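Table 2 at Tolitz, gripper upkeep

Posting these before I forget what we did. Short version: two hand-held grippers, one table, a clear box, a lot of cable. Tuesday is upkeep day for this station, so most of this is pads, screws, cables and a quick run at the end. People at Nikville asked how we keep theirs and ours the same, so here it is. Roughly in shop order, not tidy.

Before anything else, cables. Every gripper has a cable and every cable wants to get under your wrist or over the near edge and snag. Give each one slack, then a bit more. Swing both arms out as far as you'd go on a real run. If you feel a tug, stop and re-lay it. 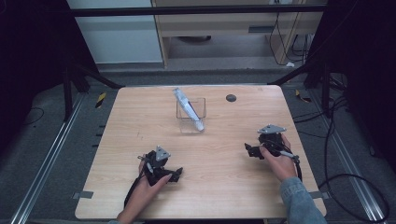

Then the plates. Check the screws with the short driver, finger tight plus a nudge. Dont crank them. We stripped one in September doing that and the plate had a wobble you couldn't see but the tracking sure could. Took 30 minutes to find and a whole afternoon to get over. A plate that moves even a hair means you redo the calibration, no skipping.

Same with the table. Push on a corner. If it shifts at all, re-tape and check the position again before you log anything.

Pads next. These wear quicker than you'd think, mostly at the tip where they fold over. Edge starts to fuzz, then it lifts, then one day it peels in the middle of a grab. Look at them every morning under decent light. We do it with the jaws open over bare table, through the gripper's own camera, so the lens gets checked at the same time. Smudge on the lens? Wipe, look again.
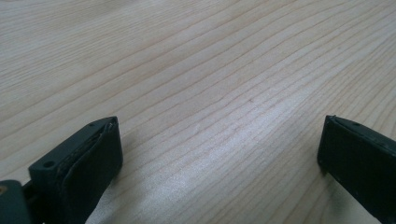
Jaws open, bare wood between them. Dark pads on both fingers.

Swap rule for pads:
- lifting anywhere: swap
- fuzzy but stuck down flat: leave it, write it on the sheet
- shiny: rough it up a little, try 30 grabs, decide after

Always swap both pads on a gripper, never one. Old pad against new pad gives you a crooked grip and you'll blame the operator for it. Clean the finger first with the wipes in the Testa tin. Let it dry. Press the new pad down from the base toward the tip so no air gets trapped, hold it, leave it alone while you do the other gripper.

Glare is the other thing. The table top throws light back and some mornings it's bad enough to bother the wrist cameras. Turn down the overhead on the window side first. Don't touch the exposure settings, those are shared with the Flirnen cell and you will get a phone call.

Last bit is a run with the clear box. Good test, because clear plastic is hard to see and easy to bump. Come in slow from the side, close, lift, put down, open. Do it 7 times per hand. Any slip, go back to pads. Any jump in the track, go back to plates. If both happen, go get coffee and start over from the cables.

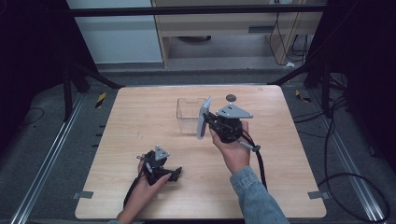

Anonymous: we had slips on clear plastic for weeks at our place and swapped pads over and over. Was the closing force the whole time, somebody had bumped it down. Might be worth adding to your list before the pad step?

Good one, adding it. Force check now goes after cables, before plates. Will update the sheet on the wall when I find teh marker.

Comments (2) | Shares 7

Recent posts
Cable slack, how much is enough
Re-taping the table without losing your zero
Flirnen cell: new lights, same old shadows
Wipes we tried and what they did to the pads
Moving a station to Nikville in one day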